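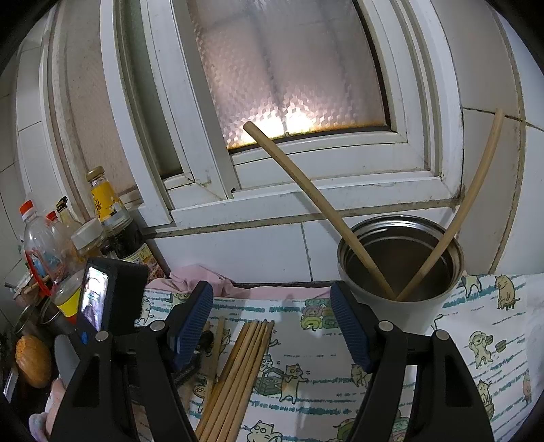
What changes for the people on the line when the sorting cells start up?

Most of the repeat hand motion moves to the machines, and the people who did it move to setup, checking, fault clearing and the demonstration work the cells learn from. Hours and base pay stay as they are during the changeover. Job titles, break times and the way targets are counted will change, and those changes are the reason for this call.

Call for participants: changeover group, Cellwood packing hall

Furkier packs kitchen goods for shops and caterers, including wooden utensils, chopsticks and boxed cookware. The Cellwood hall is adding automated cells to two of its packing lines. Stetus supplies the cells and the software that runs them. We are looking for people to take part in the changeover, first as demonstrators and then as line partners.

Places are open to current packers, temps with at least one season in the hall, and outside applicants with packing, kitchen or warehouse experience. No background in programming is needed.

What the work consists of

Demonstrators carry out ordinary handling tasks with a hand-held two-finger gripper. The tasks are short: pick up a bundle, separate one stick from the rest, stand a long item in a pot, move a bottle without knocking its neighbor. Each task is repeated with the items in different positions. Sessions take place at the hall and in home kitchens, on counters as they are normally kept. Slips and failed grasps are logged and kept.

Line partners work next to a running cell. They load trays, check output against the pick sheet, clear jams, and decide when a cell should be stopped. A stop called by a line partner is not counted against that person's rate. It is written up by the shift lead, and the cell stays down until the partner releases it.

The group meets every Friday at the end of the early shift. Meeting time is paid. Minutes go up on the board by the canteen door and include points the company did not agree to.

What we already know

The first cell ran beside the chopstick line through February. Wrist complaints on that line went down. Complaints about noise and about waiting went up, the second mainly from packers who had been used to setting their own pace. Over the trial the cell was stopped 327 times, most often for bundles that had come loose in the tray. Packers cleared nearly all of these without calling a technician — a skill that was not in anyone's job description at the time and was not paid as one. It is now listed under the line partner grade.

The cell also did poorly with mixed items. Thin sticks lying against a patterned surface and tall items leaning out of a container were the two weakest cases. The next round of demonstrations will concentrate on these.

Terms

Demonstrators are engaged for four months, part time, in sessions of no more than two hours with a break in between. Line partners are engaged full time on the current shift pattern. The target for the demonstration phase is 4000 completed tasks across the whole group. There is no individual quota.

Recordings made in a home are used for training the cells only. Participants may withdraw a session up to the end of the phase. They should put away mail, medicine labels and family photos before starting; the rest of the counter can stay as it is.

Requirements

Able to stand for a full session. Steady use of at least one hand; the grippers can be set for left or right. Able to fill in a short log in English. Line partners also need the hall safety card, or must pass it within the first month.

How to apply

Paper forms are at the gatehouse and at the Kazlauskienė Street training room. State which role you want, which shifts you can work, and whether you are willing to record at home — a refusal does not affect the line partner role. Current staff keep their present post open for the length of the engagement and return to it at the same grade or higher.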